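How two robot arms share one job

Folding paper is easy for you because your hands work together. One hand holds the sheet still while the other makes the crease. A robot needs two arms to do it the same way, and each arm has to know where the other one is.

The two arms at the Grodow shared workshop stand side by side on a metal rail at the front of a table. The table has white walls, so the cameras get a plain background.

Each arm is a chain of stiff parts called links. The places where the links meet are called joints. A motor in each joint turns it by a small amount, and a computer program called Clolen works out how far. At the end of the arm is the gripper, which has two fingers that open and close.

Each arm also carries a small camera near its gripper. It moves when the arm moves, so its view tilts and swings. Another camera stays still and sees both arms together.

Paper is difficult for a robot. It bends when it is touched, so its shape keeps changing. Asabe Lawal and Mikkel Lund, who built the set-up, saved 3,070 practice moves before they began to test folding. The parts took 11 evenings to put together. 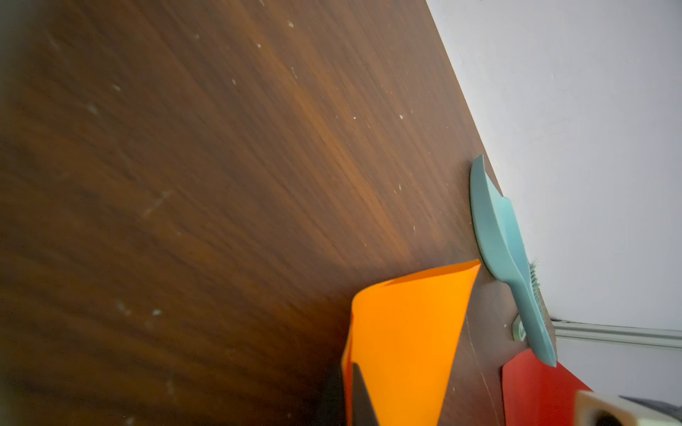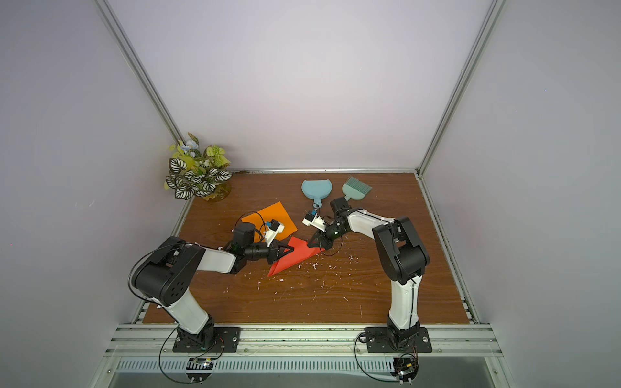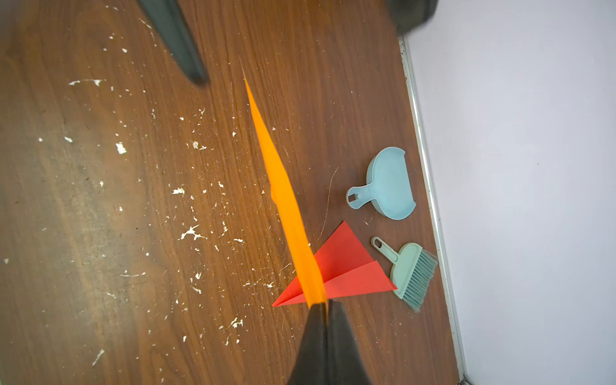
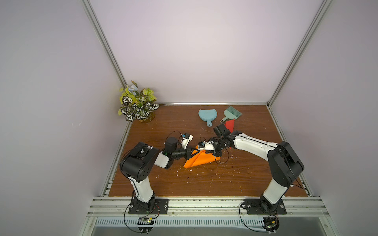

Grodow workshop, Suvenen, Aug 3, 2021

Words to know
Link: a stiff part of a robot arm.
Joint: the place where two links meet and can turn.
Gripper: the part at the end of an arm that holds things.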